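Visita a Bakalis, segunda parada de enero

Llegamos tarde, casi a las once. Café malo, chalecos, y directos a la celda que queríamos ver, la de dos brazos. Nos la enseñó Ruoxi Zeng, que la mantiene junto con Haruto Sakamoto (él estaba en Flindholm, no pudimos saludarle).

Lo que apunté, sin orden:

- Puesta a cero al empezar el turno, siempre los dos brazos. Si solo se reinicia uno, el otro arrastra el desfase.
- Tornillos de las placas: repaso cada 200 horas. El raíl se limpia con brocha, nada de aire comprimido.
- Las pinzas aguantan unos 1.000 ciclos antes de cambiar las almohadillas. Las compran a Dretent, tardan lo suyo en llegar.
- El cable es lo que más falla. Zeng lo revisa a mano, codo y muñeca, antes de arrancar.
- Cámara de la pinza: se recalibra depues de cada golpe, aunque parezca que no se ha movido.

Las pruebas son con tazas y posavasos. Pregunté por qué no piezas de verdad: las asas dan más guerra, y una taza cuesta poco.
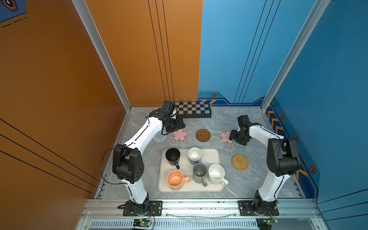

Los dos brazos sobre el raíl, el izquierdo con una taza blanca pequeña en la pinza.

Pregunté también por los recambios de Plusar, me mandan la lista por correo. Pendiente de que llege. A las dos ya estabamos en el coche, sin comer.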